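Slide 4: daily checks on the hand-held gripper station, Plumivach site

Speaker: Carys Rowlands. Keep to three minutes, questions at the end.

- Station is one table, one white board, two hand-held grippers on cables. Same layout as Prellura.
- Jaws first. Open and close each one fully, empty. Look for play at the finger roots.
- Then the top plates. Check the screws by hand before the driver comes out. We found 3 loose in October, all on the left unit.
- Wipe the board. Marks on it upset the tracking more than poor light does.

Next, the hold check. One gripper stays open and empty, the other takes the sponge. Sponge goes in at an angle, held for 17 seconds, then down into the soap dish. Clear box stays beside the dish.
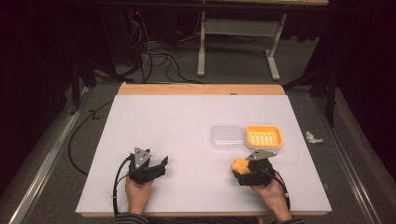

## Slide 5: cables and wear

Cables leave the back of each gripper and run down past the wrist. Let them hang with slack. A tight cable pulls the jaws off line and the operator corrects for it without noticing.

Finger pads are changed every 200 hours. Zaltska ran one set past that and lost grip on smooth parts well before soft ones. Log the change on the Probert sheet, row 66, with initials.

(Pause. Hand round the worn pads.)

Spare cables: order goes in at the start of November. Lead time still to be confirmed.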